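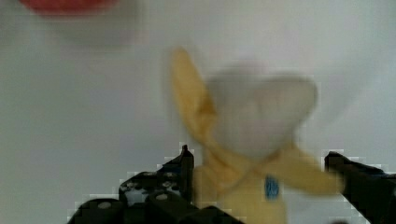

Half-peeled banana, a bit of a blur.

I have been trying to cut back on how much food we throw out, and I went into it thinking I'd be good at it. I grew up in a house where the bread bag got turned inside out for crumbs! But then in June I cleaned out the fridge before we went up to Stitley and filled a whole trash bag, and I stood there feeling pretty awful about the bag of salad that had turned to soup. So, a few weeks in, this is where I've got to.

First, bananas, which are my downfall. I buy them green because I'm sure this is the week I'll eat one every morning, and then they all go at once. My friend Tharushi swears by pulling them apart and keeping them away from the apples. I've tried it and I think I get an extra day or so out of them, maybe, though it could be wishful thinking. What really helped was buying fewer. I know. Groundbreaking. I still freeze the spotty ones, but I peel them first now, after a very cold and annoying evening trying to get the skin off a frozen one with a butter knife.

(If you want the banana bread recipe, it's the same one I posted last winter, only I've dropped the sugar by a couple of spoonfuls and nobody at home has complained.)

Second thing, the freezer. Ours is small and it was full of mystery tubs. I found chili, I found something orange that might have been soup or might have been sauce, and I found 7 hot dog buns in a bag with enough frost on it to make a snowman. Everything gets a strip of masking tape with a name on it now. I don't bother with dates, I just put new stuff at the back and pull from the front, same as they did at the grocery store where I worked in high school. It took me one whole Sunday-type afternoon to sort out and I listened to an entire audiobook about a shipwreck while I did it, which I recommend, although maybe not while handling old fish sticks.

Then there's the shopping list. Kwan-ho from my old office plans every dinner for two weeks and buys for exactly that. I admire him so much and I could never. I get to Thursday-ish and the thing I planned sounds terrible and we end up with eggs on toast. So I plan four dinners, leave the rest open, and those open nights are for using things up. Fried rice, mostly. A big omelet. Once a sort of pasta bake that was all odds and ends of cheese, and my husband asked for it again and I had to tell him it can't be made on purpose.

I kept my grocery receipts too, in the drawer with the takeout menus. The last big shop before I started was $66 just for produce and snacks, for 2 people! The most recent one was a good bit less, but we also had my sister's garden zucchini that week, so I'm not going to brag yet.

Still failing at: fresh herbs. I've done the glass of water, the damp paper towel, the bag over the top. The cilantro dies anyway. If you've got a trick that works in a warm kitchen please leave it in the comments, because I'm about ready to give up and grow a pot of it on the windowsill, where I'll probably kill it too.

Next time I want to talk about leftovers for lunch, and the great lid shortage in my container cupboard. Where do they go??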